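Laundry Corner Gallery – Our Favorite Little Room

Welcome to the laundry page! We finished this corner in September after a whole summer of measuring and re-measuring, and I love it so much that it gets its own gallery. It's a tiny spot off the hallway at the Perilik apartment, and it used to be where coats went to get lost. Now it's the first thing I show people when they visit!

The white cabinet came from Faltden and took us 45 minutes to get up the stairs (the elevator was out, of course). Everything went in for 1,381 dollars, and we had hoped to stay under 500, so let's just say the budget and I had words. Worth it, though – stacking the machines gave us back so much floor, and I still get a kick out of having a proper surface next to them for folding.

The baskets live wherever they're needed. I'm a big fan of a shallow one for laundry, so nothing gets lost at the bottom. 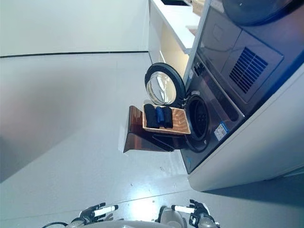 Washer door wide open and the wooden basket tray right in front of the drum. Love the dark fronts against the white cabinet!

More rooms: Kitchen – Hallway – Balcony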